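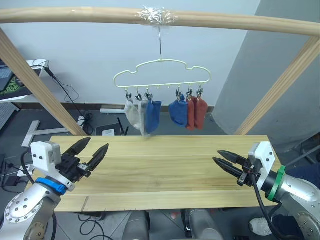
Sock Amnesty, the Spring Round

Well, we are back, and thank you to everybody who stopped me outside the bakery to ask when the next one would be. The Sock Amnesty returns to the Feltach reading room in March 2019, and as before you are invited to bring every single sock in the house that has lost its partner, however long it has been sulking at the bottom of the drawer.

For those who have moved here since September, it works like this. You bring your odd socks, washed please, and lay them out on the long tables by colour. Then you have a wander and see whether anybody else has the other half. You would be surprised how often they do, particularly the school greys, which I suspect have been travelling between families for years by way of the swimming bags. Last time we had 61 pairs matched, and Teresa Magalhães found a walking sock she had given up on when her youngest was still at primary (he is now 15 and taller than she is). 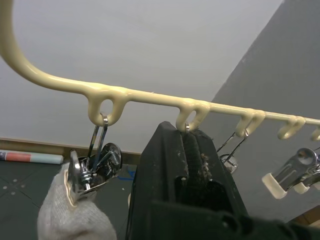
Anything without a match by teatime goes to Fernanda Rocha, whose mending table was so busy in the autumn that we are giving her the whole of the window side. She will be showing how to darn a heel over a wooden mushroom, and also the quicker way, over an orange, for those of us who never have the right thing in the cupboard. Wool is the kindest to learn on. Please don't start with thin nylon ones, you will only get cross!

Aníbal Ramalho has asked for the really hopeless cases, as he stuffs them for draught excluders. He reckons a good long one takes 70 socks if you pack it firmly, so do have a proper clear-out.

Tea is 50p as usual and there will be Catríona's ginger cake, unless she makes the lemon one. If you have darning needles to spare, or any oddments of four-ply in dark colours, leave them in the box by the door with your name on. We never did find out who owned the tartan tin.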